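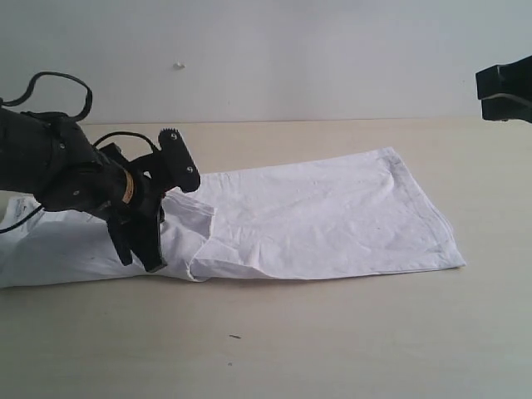
Last updated: Friday, June 5, 2020

Folding day is back at Briklow, and the piles are already growing!

The Dilunside clothing exchange has been closed since March, and donated bags kept turning up at the side door the whole time. Now the sorting room is running again, and Annick Lemaire's crew is working through nearly 90 bags of shirts, sheets, baby clothes and more plain white cotton than anyone knew what to do with.

White things go first this year. They get a table to themselves, laid flat one at a time so marks and loose seams show up before anything is folded. "I love this part," said Lemaire. "You smooth it out, you bring the sleeves in, and suddenly it looks like something from a store."

Panya Jaidee has drawn up a new folding guide, and it's a good one — sleeves in, bottom third up, top third down, collar facing out. Everything folded that way fits the shelves Silvana Fontes put up over the winter, which hold 60 shirts each (the old ones sagged at half that).

Pickup starts next week, by appointment, with 6 families an hour. Kids' sizes are especially well stocked, and there are some lovely table linens too. Please hold off on coats until fall, and wash everything before you bring it in. Bags can be left at the Figueroa Street door any weekday morning.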